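Pimico adds low-power line of water shutoff valves

Pimico, a maker of small valves for water and air lines, has added a line of latching solenoid valves for equipment that runs on batteries or solar panels. The line is called Prulludard and will ship to distributors in November.

A standard solenoid valve draws current the whole time it is held open. The Prulludard valves need a short pulse to open and another to close, and a permanent magnet keeps the plunger in place between pulses. The company says this makes them a better fit for irrigation timers, remote tank filling and leak shutoff boxes, where a line may stay open for hours.

"Most of the calls we got were about coils getting hot and batteries going flat," said Ibsa Derese, product manager at Pimico. "People were using a valve made for a wall outlet in a place with no wall outlet."

Two body sizes are offered at launch. The smaller has half-inch threads and sells for $199. The larger has one-inch threads and sells for $239. Both have brass bodies and a rubber diaphragm that can be replaced without taking the valve out of the pipe. The coil can also be removed on its own by loosening one nut.
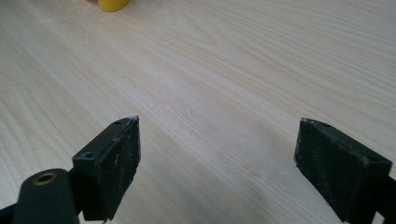

Light wood surface with curving grain.

The valves are for clean water only. Pimico recommends a strainer upstream, since grit on the seat is the usual cause of a slow leak. They need some inlet pressure to open fully and should not be used on gravity-fed lines with a low head. Polarity matters as well. If the two leads are swapped, the open and close pulses are reversed.

Negash, a supplier of pump and irrigation parts, will be the first distributor and has placed an opening order for 1000 units. Bereket Woldegiorgis, who runs purchasing there, said most of the order is for the half-inch size. Negash plans to stock spare diaphragms and coils from the start.

Controllers made by Pener can drive the valves directly. Other controllers will need a pulse output that can reverse polarity, and Pimico will post a wiring sheet before the first units ship. A stainless steel body is planned, but the company has not set a price or a date for it.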